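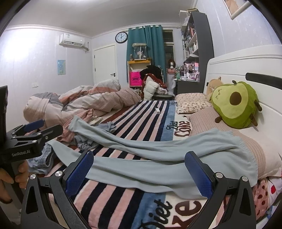
4.3 Clearing and Making the Bed

Complete this section before dusting or vacuuming the bedroom. Residents of Gasteswood are asked to follow the steps in the order given.

1. Remove small items from the blanket and place them on the nightstand. Check the folds of the bedding for chargers, boxes and keys.

2. Gather all clothing left on the bed. Lay long garments flat, smooth them from waist or collar to cuff, and fold them in thirds.

3. Place worn clothing in the laundry bag. Clean clothing goes in the drawer – never under the pillows.

4. Lift the duvet clear of the mattress and shake it out from the foot of the bed.

5. Pull the sheet straight and tuck it in on both sides.

6. Spread the duvet evenly, then lay the blanket on top with its border parallel to the side of the bed.

NOTE: Personal blankets and covers may be used in place of the Gasteswood set. They are not included in the linen exchange and must be washed by the resident.

CAUTION: Do not lean on or pull against the headboard when moving the mattress. Report loose fittings to Mingxuan Yin at the Pearce desk, extension 300.

For linen exchange, see Section 8.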